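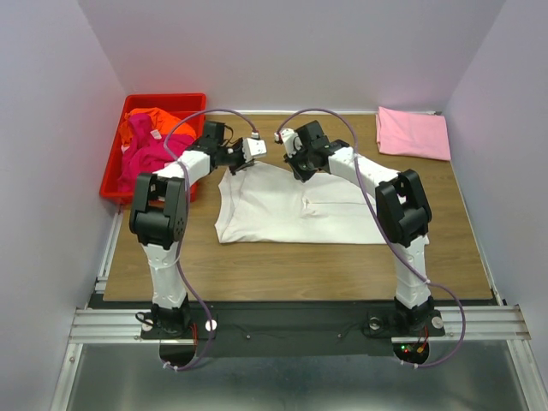 Two arms, one white garment, bin still to go.

Home Forum New Posts Members Search Log In

Can machines do laundry yet? (or any chore, I'm not picky)

gritty_apron wrote:
OK so I've been going back and forth with my brother-in-law about this since January and I need outside opinions. He swears we'll all have something folding our clothes before his youngest is out of middle school. I run the back room at a small laundry, Stemmont Wash & Fold, and I fold for a living, so I have feelings about it!

My take is that the folding is the easy part. Give me a T-shirt lying flat and I can teach a teenager in one shift. What eats my day is everything before that: getting one thing out of a heap, finding the neck, working out whether it's inside out, getting the sleeves out of themselves. Look at the bin at the back in that first picture, the orange and pink stuff all in a wad. That's my whole life right there.

benchdog772 wrote:
Gonna disagree a little. I work in a shop that makes cabinet hardware and we've had arms loading parts for years. Everybody said the same thing about us, that picking out of a jumbled tote would never work, and now it does, mostly. Slow, but it doesn't take lunch. Cloth will go the same way.

Also look at the pink one already folded in the back right corner. That's a decent rectangle. Better than mine.

gritty_apron wrote:
It's a nice rectangle, I'll give you that. But a hinge is the same shape every time you pick it up! A shirt isn't the same shape twice in its life. And who says how long the rectangle took? I've got one minute for a shirt on a busy day, 60 seconds, and that includes me complaining.

Eluned Gough wrote:
I taught home ec for years (yes, I use my real name on here, I'm old) and I side with the apron. Folding is done with the fingertips. You feel the seam before you see it, and you can tell a double layer from a single one by rubbing it between finger and thumb. I had students with perfectly good eyes and ten perfectly good fingers who couldn't fold a fitted sheet after a whole semester, so I'm not holding my breath for a pair of pincers.

That said, I'd buy one tomorrow. My hands aren't what they were, and if it took all night to do a basket I wouldn't care one bit. I'd be asleep.

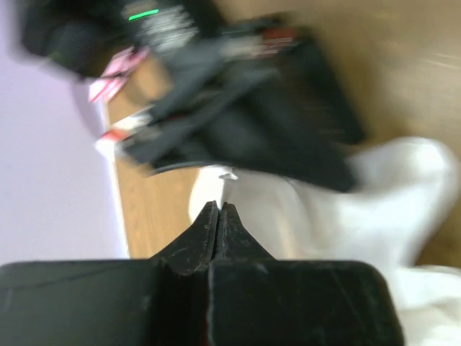
snackdrawer wrote:
Dumb question from a lurker: why is cloth so much harder for a machine than boxes or bottles?

benchdog772 wrote:
Mostly it's that a box stays put when you touch one corner and cloth doesn't. Pull on a sleeve and the whole shirt changes shape, so whatever plan you had a second ago is old news and you have to look again.

gritty_apron wrote:
What he said, and then add bags and straps to the mix. People bring me laundry with a gym bag sitting on top, socks stuffed in the side pocket, a belt through the handles. I spend the first nine minutes of some orders just sorting out what's laundry and what isn't. Show me a machine that knows the black bag doesn't go in with the whites and then we'll talk.

oldmill942 wrote:
I think you're all asking for the wrong thing. I don't want a general laundry butler. Give me something that does towels. Only towels. I clean vacation rentals and towels are most of my folding, and they're all rectangles. If it does towels all day and leaves the shirts to me, I'm thrilled and my shoulders are thrilled.

Eluned Gough wrote:
Towels I would trust it with. Not my good tablecloths.

benchdog772 wrote:
See, that's where I think it's headed. Shops got the dull narrow jobs first, and the odd stuff came later. I don't buy "never" for shirts though. Even a printed one with a big logo on it ought to be easier in a way, you can tell the front from the back.

gritty_apron wrote:
Unless it's wadded up and the logo's half hidden, which in my bins is always. You're welcome to come do a shift and see, bring your arms.

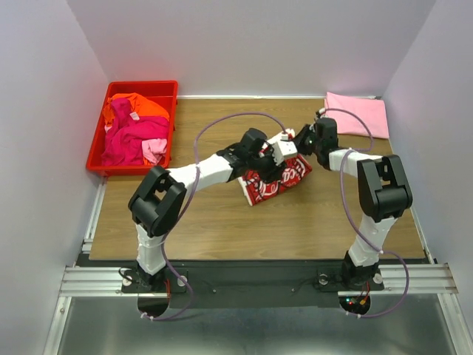

Poll: what would you hand over first?

Towels and sheets
Matching socks
T-shirts
Sorting the pile
None of it, hands off my laundry

oldmill942 wrote:
Towels, obviously. Voted.

snackdrawer wrote:
Socks. Please, somebody take the socks.

Eluned Gough wrote:
Sorting. I'd do the folding myself with the radio on.

gritty_apron wrote:
Voted sorting too. My brother-in-law just made an account so he could vote T-shirts, so ignore that one.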